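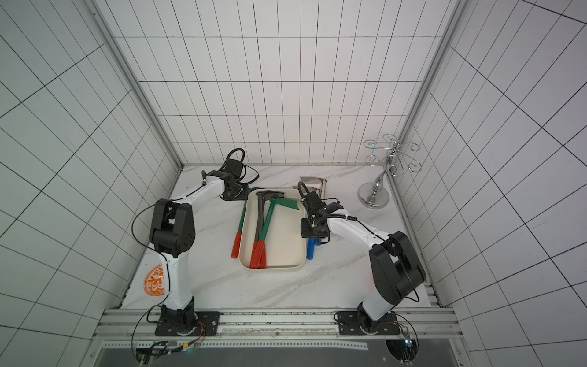 Figure 2. Two arms at a tabletop, with a tray between the grippers.

3.1 Why readers stayed with the series

We asked 187 teenage members of the Bresov library reading club to keep a diary while they read the first Plellel fantasy novel, and what a pleasure those diaries were to read! Most of them (61 percent) wrote more about the heroine's grandmother and her kitchen than about the magic itself, which surprised us, fond as we were of the dragons. A smaller group, 31 readers in all, had begun a story of their own by May, often set on their own street and full of neighbors we felt we knew by the end.
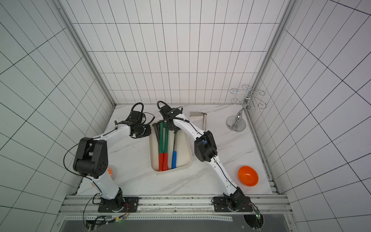 3.2 Readers who stopped early

The diaries that broke off were shorter, of course, but we read them just as closely, and many mention the long sea voyage in the middle chapters.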